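Does anyone really need a sleep tracker?

dunstan_hill
My sister swears by the Boturell ring. 300 bucks and it tells her she slept badly. She used to know that for free. Has anyone gotten anything out of one of these that they couldn't get from a notebook?

rubyleek
I wore a Cokby band for 3 months. It gave me a great score the night I was up with a sick kid. I was sitting in a chair reading, so I guess it figured I was out cold.

17pillows
That's one bad night. Mine showed me I was going to bed later every week in September. I would have sworn I wasn't.

dunstan_hill
You could have looked at a clock.

17pillows
I could have. I didn't. That's what I paid for.

vstetsiuk
Not convinced by either of you. The bedtime part is fine. The "deep sleep" number is a guess off your wrist, and I've yet to see Prenach say how they get theirs. I wore 2 brands on the same arm and they disagreed by more than an hour.

rubyleek
Which one was right?

vstetsiuk
No idea, and neither had any way to know. I went back to a plain watch and lights out at 10:30. I sleep the same.

17pillows
"I sleep the same" according to what?

vstetsiuk
According to me, in the morning - same as before they sold us an app for it.

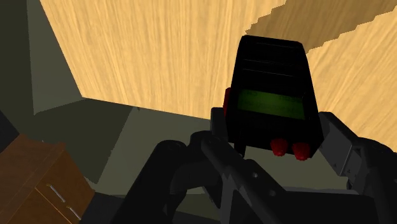
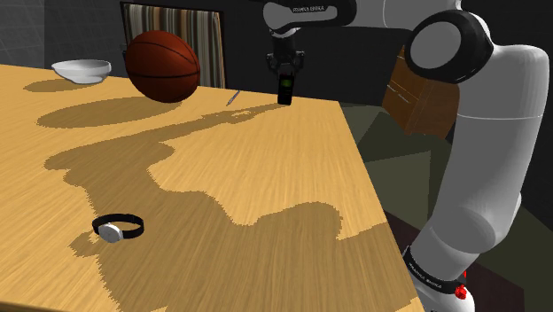 Black gadget with the green screen in the first, watch and white bowl on the table in the second.

dunstan_hill
Plain watch gets my vote. Still not telling my sister.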